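The Case for the Sink in the Middle of the Room
By Zakhar Melnychuk

The day after the big holiday dinner is, for my money, the best day of the year to stand at a kitchen sink. The pie is mostly gone, the good tablecloth is in the wash, and there are still a few cups making their slow way in from the living room. I'm writing this on Dec 26, 2022, with my sleeves pushed up, and I have dishes on my mind.

I grew up in a house in Windton where the sink faced a wall. It was a brown wall with a calendar from Stelmakh Hardware on it, and whoever washed looked at that calendar for as long as it took to get through the plates of 14 people (my mother never could invite fewer, bless her). The talk was all going on behind you. You'd hear the laugh and have to ask what the joke was.

So when we redid our own place in Giltside, back in June, I had one request and I was a bore about it. I wanted the sink in the island. My wife wanted white counters with a little gray in them, and drawers you could open with a soapy elbow, and we each let the other win.

What I didn't give much thought to was the bowls, and I should have, as they've changed how we do everything. A big one and a small one sounds like such a dull choice in a showroom! At home it means the roasting pan can soak on one side while somebody rinses grapes on the other, and no one has to stand there holding a colander and sighing. We spent 7 weeks waiting on a countertop and maybe one afternoon picking the sink, and I'd swap those around if I could.

Then there's the rack. I had always owned the sort that stands on the counter in its own puddle, with a tray underneath that I will not describe to you in a family magazine. A wire rack that goes over the sink is a different animal. The drips fall where drips belong, and the counter stays free for the cutting board, or the crossword, or the cat. Ours was a gift from my sister, who bought it at Trolumik on the strength of a good handshake from the salesman, and I'd been ready to be polite about it. I use it every single day.

A few habits have grown up along with it. Cups go on their sides. Plates go in last, and the pink ones get first pick of the space because they're the ones we reach for at breakfast. The towel is for hands only, a rule I have had to announce more than once. We own a dishwasher, a perfectly nice one, and on evenings like this it sits there while we do the cups by hand and talk.

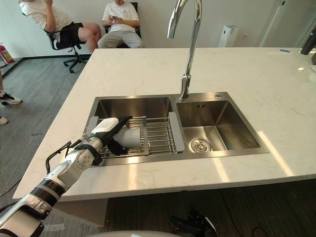
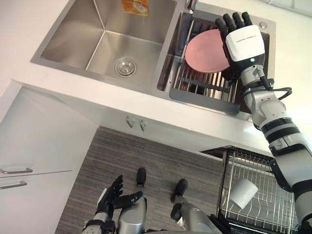
The double sink, with a white cup lying on the wire rack (first photo) and a pink plate held over it (second photo).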